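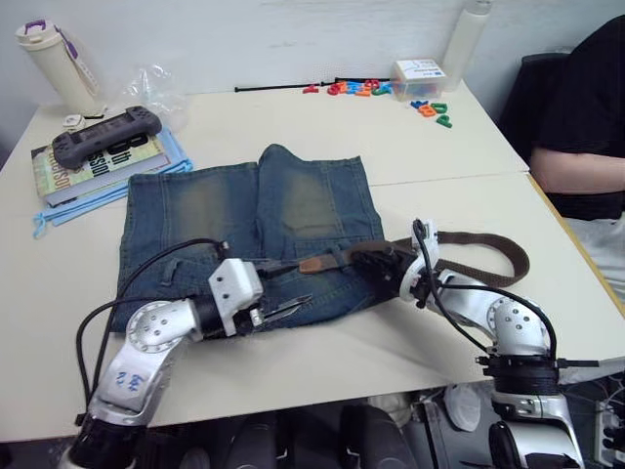 Según una vecina de Plarkitz, hasta ahora la única forma de deshacerse de unos vaqueros viejos era meterlos en el cubo de la basura o esperar a que alguien de la familia bajara a la capital. A partir de octubre tendrá otra opción: el municipio se suma a la red comarcal de recogida de ropa usada, que ya funciona en Droltosmont y Csizmadia.

El servicio lo gestionará la cooperativa Plindel, adjudicataria del contrato por un periodo de 2 años. Se instalarán seis contenedores, dos de ellos junto al mercado y los demás repartidos entre la estación de autobuses, el polideportivo, el instituto y el barrio de las Eras. El vaciado se hará por la mañana, antes de las ocho, para no coincidir con la carga y descarga de los comercios.

Se admiten pantalones, camisas, abrigos, ropa de cama, cinturones, bolsos y calzado atado por pares. Quedan fuera las alfombras, los colchones y las prendas manchadas de pintura o aceite — estas últimas deben llevarse al punto limpio. La ropa se entregará en bolsas cerradas de 80 litros como máximo, que es lo que permite la boca del contenedor.

En Droltosmont, la cooperativa recogió el año pasado casi 685 toneladas de textil. La parte en mejor estado se vende en tiendas de segunda mano y el resto se destina a trapos industriales o a relleno de aislantes. El tejido vaquero se separa aparte, ya que una hilatura de Csizmadia lo compra para mezclarlo con algodón nuevo.

El ayuntamiento repartirá en septiembre un folleto con la ubicación de los puntos. La ordenanza prevé además que los comercios de ropa puedan solicitar una recogida en el propio local, con un coste que está pendiente de aprobarse.

14 comentarios · Compartido 37 veces

Noticias relacionadas
El punto limpio de Plarkitz amplía su horario de tarde
Csizmadia renueva los contenedores de vidrio del casco antiguo
Abierto el plazo para los puestos del mercadillo de invierno

Contacto | Aviso legal | © Todos los derechos reservados | Volver arriba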